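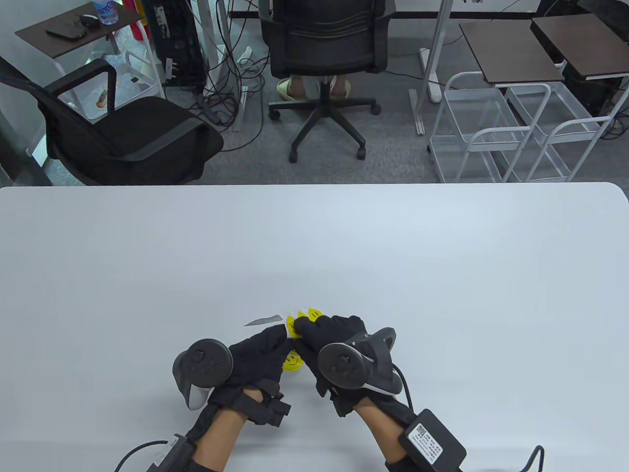 I joined the robotics club at Nirncombe because the poster promised biscuits. I should say at once that there are biscuits, on Wednesday evenings, and that they run out by ten past six. What's left after that is data.

Our project this year is called Sutter, after a road one of us used to live on, and the aim is to get a pair of robot hands to do small fiddly jobs on a table. Stickers, mostly. I had pictured something grander when I signed up. Wing-sze Pan, who runs the project and has the patience of a heron, says anyone can make a robot lift a box and that she'd like to see one get a sticker off its backing. I'd like to see me do it. I've been at it for three weeks, in gloves, with a VR controller strapped to the back of each hand, and my record with the small yellow smiley ones is poor.

The idea is that a person does the job while wearing all the kit, and the controllers keep track of where the hands go. Do that enough times and there's something to train on. "Enough" was put at 4,000 goes when we planned it in the pub. By the end of my second week we had 235, of which 17 were thrown out because I'd forgotten to start the recording. I maintain those were my best.

Getting dressed for it takes longer than you'd think. Gloves first, then the harness on each forearm, then the controllers, then the cables, which you have to lay away from you on both sides or you'll drag one through your own work. You can't do the second arm by yourself. Cheng-en Su generally buckles me in, with the expression of a man putting a toddler into a car seat, and then goes and sits down well out of reach. Once you're strapped up you can't scratch your nose, check your phone or hold a biscuit. I suspect this is how the biscuits get shared out.

Then you sit at a big white table and peel. The first lesson is that gloves and sticky things don't get on. The second is that you start to notice how your hands do stuff. I bend the backing with my left and pinch with my right, and if the edge doesn't lift I go back and do it again, a bit crossly. Shahram Salehi went through some of my recordings and asked whether I could be "less emotional" around the corners. Apparently there's a wobble. He showed me the graph. It did look emotional.

Tuulikki Ojala is the opposite. She did 126 in one evening, all at the same speed, and talked about her allotment the whole way through. If the robot ends up any good it will be because it peels like Tuulikki. If it sulks, that's my contribution.

We had our first try with the actual hands last week. They came down over the sticker sheet beautifully, closed on nothing, and rose again holding it up for inspection. Everybody clapped. Wing-sze wrote something in her notebook and underlined it twice, and we've since been told to vary where we put the sheet on the table, so now there's a rota for that as well.

The open evening is in July and we're supposed to have it sticking a smiley on to a visitor's name badge by then. I've asked to be on the door. In the meantime we need more pairs of hands, large ones especially, as all of ours are on the small side. Come at six if you want a custard cream.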